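Teaching Days at Brarura: Your Questions
Everything we get asked about showing our arms a job by remote control.

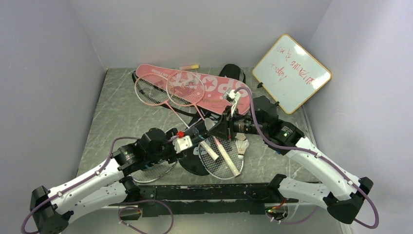

Badminton gear and both arms at the teaching table.

What does "teaching" mean in your workshop?
You do the job yourself, through the arms! You hold a pair of hand controls, the arms on the table copy your moves, and the system records the whole run. Later we train on those runs so the arms can try the job alone.

Do I need to know how to code?
Not at all. If you can pack a sports bag, you can teach. Most people feel clumsy for the first few runs and then something clicks (it's a great moment, and you'll want to keep going).

Why badminton?
We love this one. Rackets are long and thin, shuttlecocks are light and easy to crush, and a soft bag never lies the same way twice. Our Ploretti set of tasks has 12 jobs in it, and the badminton table is the one people ask to come back to.

How many runs does a job take?
We aim for 700 good runs per job, shared among everyone who teaches it. You won't be doing them all yourself!

How long is a session?
2 hours, with breaks whenever you like. We seat up to six people at a time and you'll swap tables halfway through.

What if I drop something?
Keep going if you can. Picking a racket back up is a useful thing for the arms to learn, so we often keep those runs. If the run is past saving, press the foot pedal and it gets marked as a discard.

Should I move fast?
Smooth beats fast. Try not to stop and hover for long, and let one gripper finish letting go before the other pulls.

Can I reach onto the table to fix something?
Only after you've pressed pause and the host has told you it's clear. Please tie back long hair and leave bracelets in the locker.

Is it like the Jugah sessions, where you move the arm by hand?
Close cousin. At Jugah you hold the arm itself and guide it. With ours you sit back and steer, which makes two-handed jobs much easier for one person.

Can I bring my own objects?
Yes please! Nothing sharp, nothing with liquid in it. Send us a note through the Brikitz booking page before you come so we can set aside a table.

When do new places open?
The next batch goes up in January, at 6 in the evening.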